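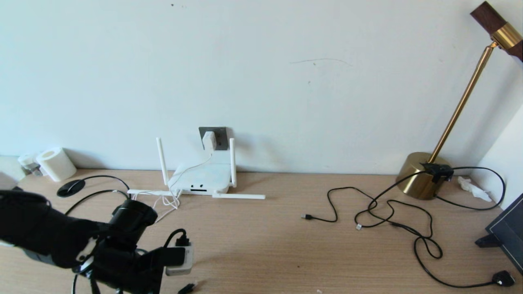
Photo: Carirer / Su-bin Kwak

Search this site Enter keyword Go

Carirer publishes cable and power guidance for shared desks

HEDALHAM, July 24, 2007 – Carirer, the workplace fittings consultancy, has issued a written specification for the arrangement of power leads, adapters and network equipment on shared desks. The document is titled the Brilville Desk Standard and applies to single desks placed against a wall and served by one wall outlet.

The standard was drawn up after a survey of 233 desks in offices and study rooms in the Hedalham area. Surveyors recorded the position of the outlet, the route taken by each lead and the items left on the work surface at the end of the day. The most frequent finding was low-voltage cable lying in loops on the desk top, often mixed with leads from lamps and chargers.

"Most of the desks we looked at had enough outlets for the work being done," said Mal-soon Ki, technical lead for the standard. "The trouble was lead length. A long lead on a short run ends up on the desk, and the next one is laid over it."

Under the standard, a wireless router may stay on the desk top if it is set against the wall and directly below the outlet that feeds it. The lead between the wall adapter and the router should drop straight down, with any excess gathered and tied behind the unit. Antennas may be set upright or folded flat, but a folded antenna should not extend over the working area at the front of the desk.

Desk lamps are treated separately. The base is to stand at one end of the desk, at least 10 cm from the router, and nothing is to be clipped to it. The lamp lead is to leave the desk at the nearest rear corner. Where a lamp has a long arm, the arm should be set so that the head does not overhang a neighbouring desk.
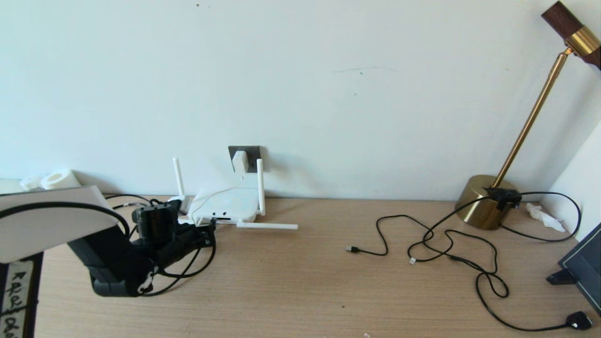
Router placed at the wall, below the outlet. Photo: Carirer

Loose power adapters are to be kept off the work surface when not connected. The standard asks for each adapter to carry a label at both ends of its lead, written in block capitals, giving the equipment it supplies. Unlabelled adapters and short connector leads should be put in a lidded box and reviewed every October.

Rolls of paper or tape, small containers and similar supplies may be kept in a rear corner, provided they do not rest on a cable. Flat boards and panels should be stored upright beneath the desk or against a side wall.

The text also covers wall finish. Scuffs behind a desk are commonly caused by the rear edge moving against the paint, and the standard calls for a gap of 2 cm or a fixed buffer strip. Pale desk tops should be wiped along the grain with a barely damp cloth after all leads have been lifted clear.

Kang, which supplies clips and ties to the office trade, has agreed to stock parts that meet the dimensions in the annex. "The annex gives us a fixed set of sizes to work from," said Dong-hyun Jeon, product manager at Kang. "We have dropped several clips that were too narrow for two leads side by side."

Around 2000 printed copies will be distributed to building managers and college estates departments. A single-page summary for desk users is included with each copy. Iker Prieto, who edited the summary, said it leaves out the outlet measurements and keeps to what a user can adjust without tools.

The standard does not cover fixed wiring, which remains the responsibility of a qualified electrician.

Press enquiries: Bit-na Yoon, Carirer press office, Hedalham

Related releases
Carirer opens Hedalham fittings workshop
Labelling of low-voltage adapters: interim note
Kang revises cable tie range
Brilville Desk Standard: call for comments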